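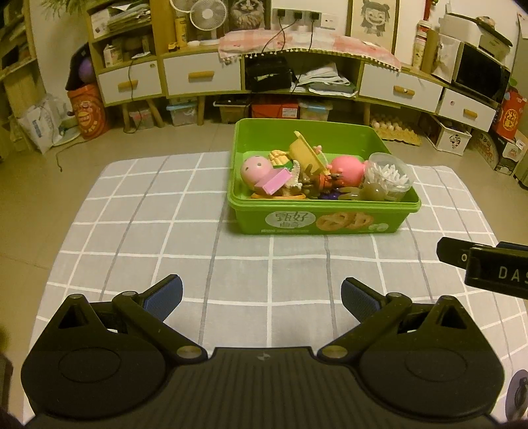 緑の桶と二本指グリッパ。指先は開いた状態。桶の前面に「甄好曲奇」。

2022年8月 作業ノート(おもちゃ仕分けの件、続き)

えーと、まず桶の話から。ごちゃ混ぜの桶から一個ずつつまみ出す動作、やっぱりここがいちばん面白いし、いちばん面倒です。硬いもの、つるつるのもの、穴のあいたもの、でこぼこのものが一緒くたに入っていて、しかも深さがばらばら。返却品の仕分け台でうちの人たちが毎日やっている「とりあえず上から取る」という動作が、手順書に書こうとすると全然書けないんですよね。上ってどこだ、という話になる。写真だと黄色いボートっぽい容器がななめに立っていて先っぽが一番高いんだけど、じゃあ先っぽをつまむのが正解かというと、私ならたぶん横に指を回して胴のほうを持ちます。先をつまむと下の子たちを連れてきそうで。

Kęstutisにその話をしたら、彼は先をつまむ派でした。「引っぱって、抜けなかったら離せばいい」だそうです。そうか、離せばいいのか。私は一回つかんだら最後まで持っていかなきゃいけないと勝手に思い込んでいたので、ちょっと目からうろこ。つかみ直しを失敗に数えるのをやめよう、と二人で決めました。記録用紙の欄も「失敗」から「やり直し」に名前を変えた。地味だけど、これで用紙を書く側の気分がだいぶ違う。前は失敗欄に印がつくたびに、誰が悪いのかみたいな空気になっていたので。

右の縁のところに寄りかかっている、綿棒の入った透明な丸い容器。ああいうのが本当に困る。おもちゃの桶におもちゃじゃないものが入っているケースは返却品でもしょっちゅうで、ヘアゴム、単三電池、乾いた粘土、お菓子の袋、前には家の鍵が入っていたこともある(持ち主には無事返しました)。人間なら「あ、これ違う」と横によけて、それで終わり。Atiaの分類画面には「違う」を置く場所が最初なくて、全部どれかの棚に行くことになっていた。電池が「のりもの」の棚に入った日はさすがに笑った。いや、笑っている場合じゃないんだけど。今は「保留」の箱をひとつ作って、自信がないものは全部そこに落とす設定にしてもらっています。

で、保留箱。これが今月いちばん書いておきたかったことです。

Radeoのセルを入れる前、仕分け台の仕事は「全部さわる」仕事でした。返ってきたものを全部手に取って、拭いて、見て、棚に分ける。入れてからは「保留箱だけさわる」仕事になりかけている。量は減ったので楽といえば楽。手首の痛みを訴えていた人が湿布を貼らなくなったとも聞いたし、そこは素直にうれしい! でも保留箱には変なものしか来ないわけです。壊れたやつ、べたべたのやつ、正体不明のやつ、透明で見えにくいやつ。簡単なのと難しいのが混ざって流れてくるから一日もっていたのに、難しいのだけが続くと、昼前にはもうぐったりする。台の人に言われるまで、私はこれに気づいていなかった。画面の数字だけ見ていたら、ずっと気づかなかったと思う。

数字も一応書いておきます。今回の集計ぶんは754個、そのうち保留に落ちたのが80個。Vernon Arsenaultはこれを見て「悪くない」と言っていたし、私も単体の数字としては悪くないと思う。ただその80個に人がどれだけ時間を使ったかは、どこにも載っていないんですよね。Atiaの画面に出るのは機械の側の時間だけ。次からは手元のストップウォッチでいいので、保留箱一箱ぶんの時間を測りたい。測られる側が嫌な感じにならないように、まず私が自分で一箱やってみます。遅くて恥ずかしいけど。

あと集計まわりの小ネタ。品番が分からなかったものにはAtiaが999を入れてきます。知らずに表計算で合計を取って、平均がとんでもないことになって半日悩んだ。Kęstutisには「仕様書に書いてある」と言われた。書いてあった。三ページ目の表の下に、すごく小さい字で。次に集計をやる人へ、999は先に抜いてください。

グリッパについて覚え書き。

・指先のパッドはざらざらした面のおかげで軽いものには強い。大きい球は苦手。写真の左のほうにある薄いピンクの穴あきボールみたいな形だと、穴に指先を引っかけたくなるけど、私はやらないほうがいいと思っている(抜けなくなるのがこわい)。Kęstutisは引っかける派。ここでも意見が割れる。

・つやのある半透明のもの。オリーブ色の、桶の手前の壁に近いところにいるあれ系。カメラで見るとふちが背景に溶けやすいので、Radeo側では照明の向きを変えて様子見中。まだ何とも言えない。

・壁ぎわに寄ったものは指を入れるすき間がない。人間は無意識に桶を傾けるか、ちょっとかき混ぜている。台の人たちの手を見ていると本当にみんなやっている。「かき混ぜる」を動作として登録するかどうか、次の打ち合わせに出す。

・細い棒状のもの。挟む向きを間違えるとくるっと回って落ちる。先に何かついていると重心もずれるし。練習あるのみ。

・桶のふちが広いタイプは、手首を寝かせすぎると当たる。上から入れて、中で角度をつける。私はせっかちなので、つい外から角度をつけてしまう。反省。

グリッパを手で持ってお手本の動きをする、というのを台の人にも順番にやってもらっています。これは思っていたより評判がいい。最初は「自分の代わりを自分で教えるのか」という声があって、そりゃそうだよなと思いました。私が逆の立場でも言う。うまい返事ができなくて、その日はもごもご言って終わってしまった。後でVernonが改めて時間を取って、台の人数は減らさない、空いた時間は修理コーナーと部品の洗浄に回す、というのを紙に書いて壁に貼った。口約束じゃなくて紙にしたのは正解だったと思う。ただ、紙の期限は11月まで。そこから先がどうなるのかは私も聞かされていないので、聞かれても答えられない。これは宿題として残っています。Lillの本社に聞くしかない。

実際にお手本を取ってみると、ベテランの人ほど最初は苦労していて、これも発見でした。素手だと指が勝手に五本動くのに、グリッパだと二本しかない。「もどかしい!」と声が出る。でもしばらくやると、どこを持てば二本で足りるのかを見つけるのが異様に早いんですよ。ぬいぐるみは耳じゃなくて首のうしろ、レールは端じゃなくて継ぎ目の少し内側、とか。私が頭で考えた持ち方よりずっといい。聞きながらメモしたら9項目になったので、ノートの後ろに貼ってあります。誰が見つけた持ち方なのかも横に名前を入れておきました。こういうのはあとで「Radeoが賢い」みたいな話に化けてしまうので、名前は残しておきたい。

交代の組み方も少し変えました。保留箱をずっと一人でやらない。午前と午後で入れ替えて、間に修理コーナーを挟む。それから、わざと普通のもの(簡単に分けられるやつ)を保留箱に少し混ぜて流すのを試しています。Vernonには「機械ができるものを人に回すのか」と渋い顔をされたけど、台の人からは続けてほしいと言われた。目を慣らし直せる感じがするそうです。分かる気がする。変なものばかり見ていると、普通のものが普通に見えなくなるので。効率で言えば損なのは承知のうえで、しばらく続けて様子を見ます。やめるときはちゃんと本人たちに聞いてからにする。

おしゃべりが減った、という話も出ました。前は台をはさんで向かい合わせだったのに、セルを置いた関係で今は横並び。しかもRadeoのエアの音が地味に大きい。「これ懐かしい」「うちの子も持ってた」みたいな会話が減ったのは、私も少しさびしいです。Rondsteadの倉庫のほうは台をL字にして解決したらしいので、図面を送ってもらうよう頼んだ。まだ来ない。催促すること。

自分の仕事のことも書いておくと、仕分けが分かる人から、画面が分かる人に変わりつつある気がしていて、ちょっと落ち着かない。朝いちばんにログを開くようになって、台に立つのが昼過ぎになる日がある。これは良くないので、来週から最初の一時間は台に立つことにします。Kęstutisも誘ったら「早起きが条件なら考える」と言われた。考えるだけで来ないやつだと思う。

やることメモ
保留箱の時間を測る(まず自分)
「かき混ぜる」動作の件を打ち合わせに出す
集計シートに999を抜く列を足す
保留箱のふたの置き場所を決める(いつも床にある)
LillにNov以降の人員の扱いを聞く。Vernonと連名で
Rondsteadに図面の催促
グリッパの指先パッドの替えの在庫確認、棚の下の段
穴あきボールの持ち方、Kęstutisと両方試して記録を並べる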